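Wasason coin album for pressed coins – my review after one season

I collect pressed coins from parks, zoos and towers, and for a long time I kept them in a biscuit tin. When the tin could not be closed any more I ordered the Wasason album, the blue one with 42 places. I have used it now from spring until December, so I think I can say something useful for other collectors.

The album is the size of a small paperback. It has a soft cover with a rubber band, and inside there are seven pages with six pockets on each. The pockets are open at the long side, so you push the coin in from the left and it stays flat. Most of my coins are the usual long oval ones, and they fit well. The coins from Dardale Zoo are a little wider than the others, and for these I had to press quite hard. One pocket has split at the corner because of this. I put a short piece of clear tape on it and it has held.

What I like most is that both sides of the coin can be seen. Many parks put their name or a small logo on the back, and in my old Pindar album the pages were made of dark card, so the back was always hidden. With the Wasason you only turn the page.

The plastic has almost no smell. I mention it because the Pindar had a strong one, and after two summers the coins in it had green spots at the edges. I do not know if the plastic was guilty or the damp cupboard. To be on the safe side I now wipe each coin with a dry cloth before it goes in, and I keep a little bag of silica gel in the same drawer. So far I have no green spots.

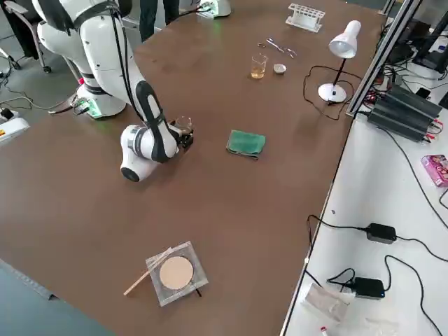
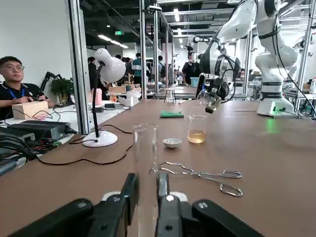 Now to the things I like less. The first is the rubber band. When the album is full it becomes thick, and the band is then so tight that it bends the cover. After three months mine had a clear wave along the edge. If you carry the album in a bag for the whole day, as I do when I visit a park, I would leave the last page empty.

The second thing is the labels. There is a sheet of paper strips in the back, on which you should write the place and the date, and they go under each pocket. The strips are very narrow. My handwriting is not small, and "Hsieh Harbour Tower, upper deck" did not fit even when I tried with a fine pen. In the end I wrote only numbers on the strips and made a list in a notebook. It works, but then you must always have the notebook with you.

The third thing is the order of the coins. The pages are sewn in and cannot be moved. If you visit a park again and they have four new designs, you cannot put them beside the old ones unless you left some room. I began with one park on each page, and this was a mistake, as some parks have only two machines and others have a whole row of them. Now I fill the pages in the order in which I get the coins, and I feel better with it.

There is also a bigger album from the same firm with 90 places and a ring binder, so there you can move the pages. I have held it in the shop at the Hsieh Harbour Tower. It is heavy and I would not take it to a park, but for the shelf at home it is perhaps the better choice. My plan is to buy it when the small one is full – at the moment I have nine free pockets.

A word for parents. The pockets are easy enough for a child of six or seven, at least with the normal coins. Smaller children will probably need help, and the coins can fall out if the book is held upside down and shaken. My niece has tested this for me more than once.

Would I buy it again? Yes, for trips. It is light, it shows both sides and it closes well if you do not fill it too much. I give it four stars out of five, and the missing star is for the labels. If somebody has found a pen which writes well on these strips, please leave me a comment under the review.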